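Treltport's Uno kit on the bench

Treltport has been shipping its Uno tabletop arm kit since November, mostly to college labs and small packing shops. Efe Ugwu looks after integration for the company and spent a morning going through the specifications with us.

The base kit covers one arm, a controller and a licence for the Miyazaki grasp planner. "The arm is the easy part," Ugwu said. "Buyers ring us with calibration questions." Setup at the Trorusbridge test centre took two people some 200 minutes, cabling included.

Ugwu puts the service interval at 2,000 hours, with the joint seals checked at every visit. Spare fingers come in packs of five. Asked about thin stationery, he was cautious. "A pear gives you height to work with. A pen lying across a clear ruler gives you very little, and the depth reading on the ruler is poor."

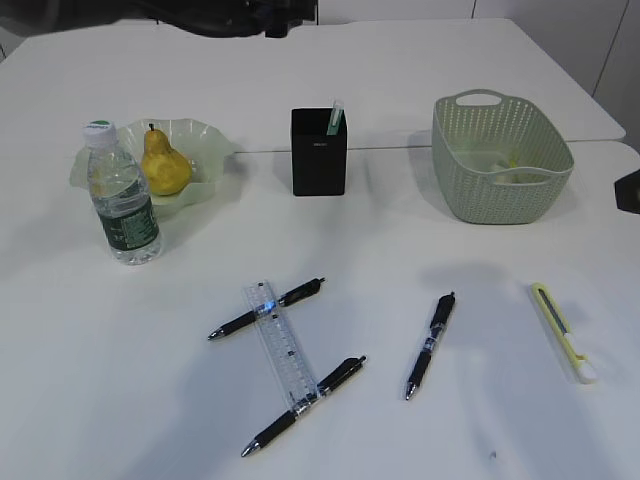
Vol. 7, No. 5

Clear plastic remains the weak point of the planner, by his account. Bottles are handled better when they carry a label, and a woven basket is best gripped at the rim. A software update is planned, but Ugwu would not commit to a date. Pricing is by quotation.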